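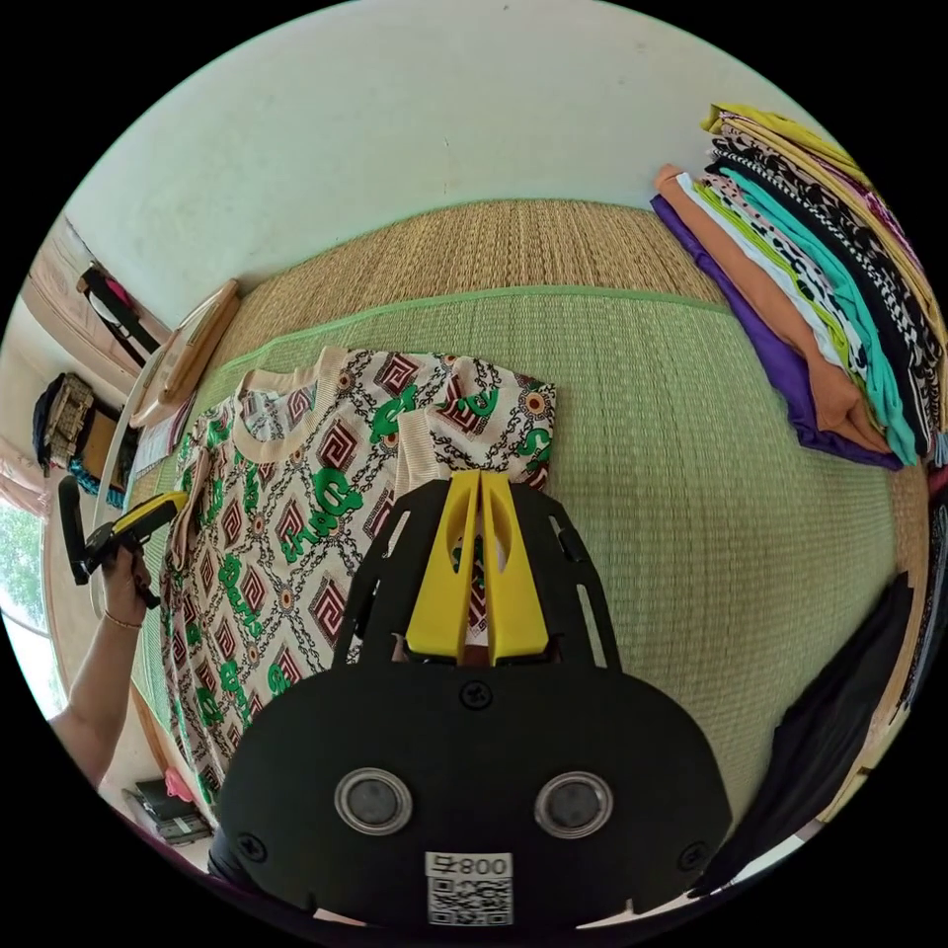 4. 採点者の着座位置と判定の不一致

4.1 本章の位置づけ

前章では、アマチュアボクシングの地域大会における採点票の様式と、その記入手順の変遷を整理した。本章では、同一のラウンドを三名の採点者が異なる方角から観察するという制度上の前提に立ち返り、着座位置が採点の不一致とどのような関係にあるかを検討する。採点者間の不一致は、従来もっぱら採点者個人の技量または経験年数の問題として論じられてきた。研修制度の設計も、その理解の上に成り立っている。他方、リングの三辺に分かれて座る採点者が互いに異なる映像を見ていることは競技関係者の間では周知の事柄であり、にもかかわらず採点記録の側からこれを検証した報告は少ない。

不一致そのものを誤りとみなす立場は、本章ではとらない。三名による採点は、単独の観察者では捉えきれない攻防を複数の視点で補うことを目的とした仕組みであり、一定の割合で評価が分かれることは制度の想定の内にある。問題となるのは、評価の分かれ方に着座位置による偏りが認められるかどうか、また認められる場合に、それが勝敗の決定にどの程度まで及んでいるかである。以下では、まず資料の範囲と採点手順を示し、次いで不一致の分布、構えの組合せとの関係、再採点の結果を順に述べ、最後に解釈上の制約を記す。

4.2 資料

分析の対象は、プレルティナル(Preltinar)地域連盟が主催した成年男子および成年女子の大会において記録された2098ラウンドの採点票である。いずれも会場はピトゥラ(Pitura)体育館であり、リングの設置方位、採点席の高さ、照明の配置は対象期間を通じて変更されていない。会場を一つに限定したことにより、設備の相違に由来する変動はおおむね除外できるが、その反面、得られた結果を他の会場にそのまま適用することはできない。この点は4.7節で改めて取り上げる。

採点票は紙の様式に記入されたのち、集計用ソフトウェア「ウタレル(Utaler)」に転記されて保管されていた。本研究では転記済みの記録を用い、転記の正確性を確認するために原票との照合を行った。照合の際に数値の食い違いが認められたものについては原票の記載を正とし、原票の判読が困難なものは当初から対象に含めていない。途中で試合が終了したラウンドは、終了時点までの採点が三名ともに記入されている場合に限り採用した。負傷による中断ののちに再開されたラウンドは、中断の前後を一つのラウンドとして扱っている。

採点者の氏名は、資料の提供を受ける段階で連盟側により記号に置き換えられた。同一人物が複数の大会に出務していることは記号から判別できるが、年齢、性別、競技歴は本研究では参照していない。資格の級別のみ、記号に対応する一覧として別に提供された。利用に関する取り決めは2018年2月27日付の覚書によるものであり、個々の試合の当事者を特定しうる形での公表は行わないこととされている。

4.3 採点席の配置および用語

採点席はリングの四辺のうち三辺の中央に一席ずつ置かれる。残る一辺には進行役と計時係の席が設けられており、採点者は着座しない。以下では、進行席の正面に向かい合う席を「対面席」、赤コーナーに近い側の席を「赤側席」、青コーナーに近い側の席を「青側席」と呼ぶ。この呼称は本稿における便宜上のものであり、競技規則に定められた名称とは異なる。

採点者の席の割当ては試合ごとに入れ替えられる。入替えは出務表に基づいて行われ、同じ採点者が一つの大会の中で三つの席のいずれをも経験するように組まれている。したがって、特定の席に特定の採点者が固定されることによる交絡は、少なくとも大会全体を通してみれば小さいと考えられる。ただし決勝戦に限っては上級資格者を対面席に置く慣行があり、この慣行が対象期間の全体にわたって守られていたことを出務表により確認した。決勝戦を含めた集計と除いた集計の双方を行ったところ、以下に述べる傾向に差は生じなかったため、本文では決勝戦を含めた結果を示す。

各ラウンドの評価は、三名の採点者がそれぞれ優勢と判断した選手に満点を与え、他方の選手にこれを下回る点を与える形式をとる。本稿では、三名が同一の選手を優勢とした場合を「一致」、二名が一方を、一名が他方を優勢とした場合を「分裂」と呼ぶ。記入様式の改訂以前の大会では同点の記入が認められていたため、三名のうち少なくとも一名が同点を記入したラウンドが存在する。これらは「保留」として別に扱う。点差の大きさは、一致と分裂の区別には用いていない。

「少数評価者」とは、分裂に該当するラウンドにおいて、他の二名と異なる選手を優勢とした一名の採点者を指す。少数評価者という語に、評価の当否に関する含意はない。多数の側が常に正しいという前提を置くならば着座位置の検討はそもそも意味を失うのであり、本章の議論では両者を対等の観察として扱う。

4.4 不一致の分布

対象とした2098ラウンドのうち、一致は1340ラウンド、分裂は570ラウンドであった。残余は保留に該当する。保留のラウンドは記入様式の改訂以前に集中しており、改訂後の大会には現れない。様式の相違が評価の傾向に影響することも考えられるが、保留に該当するラウンドを除いて様式の新旧を比較したかぎりでは、一致と分裂の比に目立った変化はみられなかった。

分裂に該当する570ラウンドについて少数評価者の席を集計すると、三つの席に均等には分布しなかった。対面席の採点者が少数評価者となった例が最も少なく、赤側席および青側席がこれを上回った。赤側席と青側席の間の差は小さく、席の左右による一貫した傾向を認めるには至らない。対面席に上級資格者が配されることの影響を考慮し、資格の級別をそろえて再度集計したが、席の間の順序は維持された。

少数評価者がいずれのコーナーの選手を優勢としたかについても検討した。採点者は自席に近いコーナーの選手に有利な評価を与えるという見方が競技者の間に根強くある。仮にこの見方が妥当であれば、赤側席の少数評価者は赤コーナーの選手を、青側席の少数評価者は青コーナーの選手を優勢とする例が多くなるはずである。集計の結果はこの見方を支持しなかった。両側席の少数評価者が自席に近いコーナーの選手を優勢とした例と、遠いコーナーの選手を優勢とした例との間に、明瞭な差は認められない。ラウンド中の選手は休憩時のコーナーから離れて動くのであるから、コーナーとの距離が評価に直接かかわるという説明には、もともと無理がある。

ラウンドの順序との関係では、第一ラウンドにおける分裂の割合が後続のラウンドを上回った(図3参照)。第一ラウンドでは双方の手数が少なく、有効打の差が小さいまま終了する例が多いことが、その主たる要因と推測される。最終ラウンドでは分裂の割合が再びわずかに上昇しており、終盤の接近戦において打撃の有効性を判別することの難しさを反映したものとみられる。

図3 ラウンドの順序と分裂の割合との関係。横軸は第一ラウンドから最終ラウンドまでの順序、縦軸は各ラウンドに占める分裂の割合を示す。保留に該当するラウンドは分母から除いた。

図3に示した推移は、少数評価者の席別に分けて描いた場合にもおおむね同じ形をとる。すなわち、分裂が多く生じる局面と、どの席の採点者が少数となるかという問題とは、ある程度まで独立に考えることができる。以下の各節では後者に議論を限定する。

4.5 構えの組合せとの関係

着座位置によって見え方が変わる要因のうち、選手の側の条件として最も影響が大きいと予想されるのは、構えの左右である。右構えどうしの対戦では、両者の前足が互いに外れた位置に置かれ、前の手は相手の奥の手と向かい合う。右構えと左構えの対戦では、前足どうし、前の手どうしが近接し、両者はその外側を取り合って横方向に移動する。後者の組合せでは選手の身体が採点席に対して斜めを向く時間が長くなり、奥の手による打撃が相手の肩または前腕に隠れる方向も、席によって異なることになる。

対象資料には選手の構えが記載されていないため、連盟の保管する試合映像および選手登録票によりこれを補った。試合中に構えを頻繁に切り替える選手については、いずれの構えとも定めず、本節の集計から除いている。該当する選手は少なかったが、同一の選手が複数の大会に出場しているため、除外されるラウンドの数は選手数から想像されるよりも多い。この処理が結果を特定の方向に偏らせたとは考えにくいものの、構えの切替えを多用する選手の評価が採点席によって分かれやすいという指摘は実務の側からも寄せられており、別途の検討が望まれる。

構えの組合せごとに分裂の割合を比較すると、異なる構えの対戦における割合が、同じ構えの対戦における割合を上回った。少数評価者の席の分布にも相違がみられる。同じ構えの対戦では、三つの席の間の差は小さく、対面席の優位はほとんど失われる。異なる構えの対戦では、両側席の採点者が少数となる例の比重が増し、4.4節に示した席間の差の大部分は、この組合せにおいて生じていることがわかった。

この結果についてはいくつかの解釈が可能である。第一に、異なる構えの対戦では、両者が円を描いて回り込む動きが一方向に偏りやすく、そのため側方の席からは一方の選手の背面を長く見ることになるという解釈がある。背面から見た場合、腹部への打撃が当たったか腕で受け止められたかを判別することは難しい。第二に、前の手どうしの接触が多いために軽い打撃の有効性が判別しにくく、その困難が側方の席において一層強く現れるという解釈も成り立つ。両者は排他的な関係にはない。採点票の記録のみからこれらを区別することはできず、映像を用いた観察が必要となる。

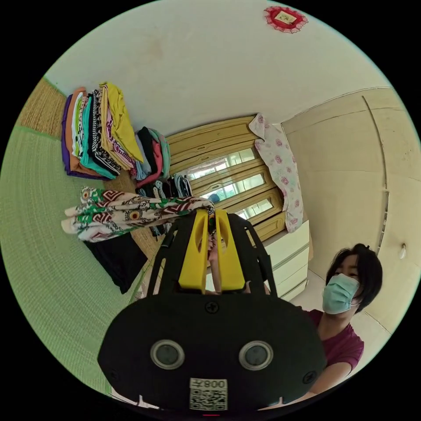 第4巻 第2号

なお、主審の位置取りとの関係についても付言しておく。主審は両選手との間に三角形をつくるように動くことが求められ、その結果として、三名の採点者のいずれかの視線を一時的に遮ることがある。遮蔽の持続は短いが、短時間の連打が評価を左右するラウンドでは無視できない。主審経験者からの聞取りでは、進行席に背を向ける位置を避ける習慣があること、そのために側方の席に背を向ける時間が長くなりやすいことが指摘された。この習慣は規則や講習の教材に明記されたものではなく、会場ごとの申し送りに近い。対面席が少数評価者となりにくいという結果の一部は、主審の位置取りによって説明される余地がある。

4.6 映像による再採点

席の違いによる見え方の差を採点者個人の差から切り離すため、分裂に該当するラウンドから100ラウンドを抽出し、映像による再採点を実施した。抽出にあたっては、構えの組合せおよびラウンドの順序が分裂全体の構成に近くなるよう層別した。再採点者は、連盟の資格を有し、かつ当該の試合に出務していない者から選んでいる。再採点者には元の評価、試合の勝敗、選手の所属を知らせず、音声を消去した映像のみを示した。観客の歓声が採点に影響するという先行の議論を踏まえた措置である。

映像は、記録用に三方から撮影されたものが残っている試合に限った。各再採点者は、まず一方向の映像のみによって採点を行い、間隔を置いたのちに別の方向の映像によって同じラウンドを採点した。提示の順序は再採点者ごとに変えてある。同じラウンドであることに気づいた場合にはその旨を申告するよう求めたところ、申告はたびたびあった。選手の特徴を覚えていることによる影響を完全に排除することはできないため、申告のあった採点を除いた集計を併せて行ったが、結論を変更すべき相違は認められなかった。

再採点の結果、同一の再採点者であっても、方向の異なる映像に対して優勢とする選手を入れ替える例が少なからず生じた。入替えは、異なる構えの対戦において、また明確な有効打の少ないラウンドにおいて多くみられた。経験の長い再採点者と短い再採点者とを比較すると、入替えの頻度に大きな開きはなく、この点は当初の予想と一致しない。経験の長い者ほど、見えにくい局面についての評価を控え、見えた打撃のみを根拠とする傾向があるとの指摘が講習担当者からなされており、そうであれば、見える打撃が方向によって異なる以上、入替えが減少しないことにも一応の説明がつく。

再採点者には、採点に加えて、判断の根拠となった局面を簡潔に記すよう依頼した。記述を整理すると、入替えが生じたラウンドでは、腹部への打撃と接近した位置での短い打撃に言及するものが多かった。頭部への長い直線的な打撃が根拠として挙げられたラウンドでは、方向による入替えはまれである。頭部への打撃は受けた側の頭の動きによって間接的にも確認できるのに対し、腹部への打撃にはそのような手がかりが乏しい。記述の中には、ある方向の映像で有効打として挙げられた打撃が、別の方向の映像では相手の肘に当たったものとして記されている例も含まれていた。

また、攻勢の印象に関する記述にも方向による違いが現れた。前進する選手を正面に近い方向から見た場合には「圧力をかけている」とする記述が多く、側方から見た場合には、同じ局面について「後退する選手が距離を制御している」とする記述が増える。評価の基準そのものに関する理解の差と、見え方の差とが、この種の記述においては混在している可能性がある。記述の分類は二名が独立に行い、食い違いのあったものは協議によって定めた。

4.7 勝敗への影響

ラウンド単位の不一致が試合の勝敗にどこまで影響したかは、別個に検討を要する。三名の評価が分裂しても、当該ラウンドを除いた段階で勝敗が定まっている試合であれば、結果に変わりはない。そこで、分裂に該当する各ラウンドについて、少数評価者の評価を多数の側に置き換えた場合に、試合の判定が変更されるかどうかを機械的に計算した。この計算は仮定に基づくものであり、実際に下された判定の当否を論じるものではない。

置換えによって判定が変更される試合は限られていた。少数評価者の評価は、定義上、多数決の中で吸収されることが多いためである。ただし、複数のラウンドにわたって少数評価者が入れ替わる試合では事情が異なる。第一ラウンドでは赤側席、第二ラウンドでは青側席が少数となるような場合、各採点者の合計点は互いに異なる経路をたどり、僅差の判定が生じやすい。判定に対する異議が申し立てられた試合の記録を参照したところ、この型に属するものが目についた。もっとも、異議の申立ては所属団体の方針にも左右されるため、申立ての有無を不一致の深刻さの指標として用いることは適当でない。

競技者の側からみれば、着座位置に起因する不一致は、個別の試合においては偶然に近いものとして作用する。有利にも不利にも働きうる以上、大会全体では相殺されるとの見方もある。しかし勝抜き方式の大会では、一度の敗戦がその後の出場機会を失わせる。長期的な相殺を理由として個々の判定における偏りを軽視することには慎重であるべきと考える。

4.8 採点席の増設に関する試行

連盟では、対象期間の末期にあたる11月の大会において、採点席を五席とする試行を行った。試行の案は、提案者の名をとってポラーク(Polák)案と呼ばれている。同案では、側方の各辺に置かれていた一席を二席に分け、辺の中央を避けて左右に離して配置する。対面席は従前のとおり一席とする。

試行の対象となった試合は少なく、統計的な検討に耐える数には達していない。記録から読み取れる範囲では、五名の評価が四対一に分かれるラウンドが多く、三対二に分かれるラウンドは少なかった。側方に置かれた二名の間でも評価の食い違いが生じており、同じ辺に座る採点者であっても、席の位置によって見え方が異なることがうかがわれる。運営面では、出務者の確保および席間の間隔の確保が課題として報告された。五席とした場合、会場によってはリング下の通路が狭くなり、医事担当者の動線と重なることがある。

増設以外の方策として、採点席の高さを上げる案、採点者の手元に別方向の映像を表示する案も連盟の内部で検討されている。前者については、観客席からの視界を妨げるとの意見があり、具体化していない。後者については、映像を確認する間に目の前の攻防を見落とすおそれがあること、映像の遅延が避けられないことから、ラウンド終了後の短い休憩の間に限って参照する方式が提案されている。休憩の間に参照しうる局面はわずかであり、誰がその局面を選ぶかという新たな問題が生じる。本研究の資料からは、これらの方策の優劣を判断することはできない。

4.9 解釈上の制約

本章の結果を解釈するにあたっては、以下の制約に留意する必要がある。

会場が一つに限られている点は、既に述べたとおりである。ピトゥラ体育館では採点席が比較的低く、最下段のロープが視線にかかる高さにある。席の高い会場では、腹部への打撃の見え方が異なることが予想される。照明についても、同館では天井の光源が進行席の側に寄っており、対面席の採点者にとっては選手の正面が明るく見える条件にある。対面席の少数評価が少ないという結果に照明の条件がどの程度寄与しているかは、配置の異なる会場での調査を待たなければならない。

採点者の間の相互の影響についても検討が及んでいない。規則上、採点者はラウンド中およびラウンド間に互いの評価を知ることができないが、同じ大会に出務する者の間では、試合の合間に評価の基準に関する会話が交わされることがある。大会の進行とともに分裂の割合が低下する傾向がわずかにみられ、こうした会話を通じて基準が揃っていく過程を示すものとも考えられる。一方、大会の後半には実力差の明らかな対戦が減るはずであり、その条件の下でなお分裂が減少していることの意味は、今後の検討課題として残る。

映像による再採点は、会場での採点と同一の条件にはない。記録用の撮影機材は採点席の後方、やや高い位置に据えられており、採点者の目の位置とは一致しない。打撃の音も、会場での採点においては判断の補助となりうる。音声を消去した措置は歓声の影響を除く点では有効であったが、同時に打撃音という手がかりを失わせた。音声の有無を条件として加えた再採点を行うべきであったとの指摘を、草稿の段階でズザナ・パウリーク(Zuzana Paulík)氏から受けている。同氏の指摘は妥当であり、歓声と打撃音を分離して提示する方法については、次の調査計画に組み入れる予定である。

さらに、構えの左右を選手登録票によって補った点にも問題がある。登録票の記載は選手の自己申告に基づいており、登録後に構えを改めた選手の記載が更新されていない例が見つかった。映像と登録票が食い違う場合には映像を優先したが、映像の残っていない試合についてはこの確認ができない。該当する試合を除いた場合、異なる構えの対戦と同じ構えの対戦との差は、除かない場合に比べてやや大きくなる。したがって、登録票の誤りは本章の結果を弱める方向に作用していたとみられる。

女子の試合については、対象となるラウンドが男子に比べて少なく、独立の分析を行っていない。ラウンドの長さおよび数に関する規定が対象期間中に改められているため、男子の試合と合算することの適否には議論の余地がある。合算によって得られた傾向が女子の試合にも当てはまるかどうかは、改定後の記録の蓄積を待って確認する必要がある。階級による相違も同様に扱った。軽量級では手数が多く、重量級では一打ごとの効果が外形に現れやすいことから、不一致の生じ方にも違いがあると予想されるが、階級別に区分すると各区分に含まれる分裂のラウンドが少なくなり、席の分布を論じることが難しい。

次章では、本章で扱った少数評価者の記録を採点者の記号ごとに追跡し、研修の受講前後における変化を検討する。着座位置の影響を調整するため、次章の集計では、各採点者が側方の席に着いたラウンドと対面席に着いたラウンドとを分けて示すこととする。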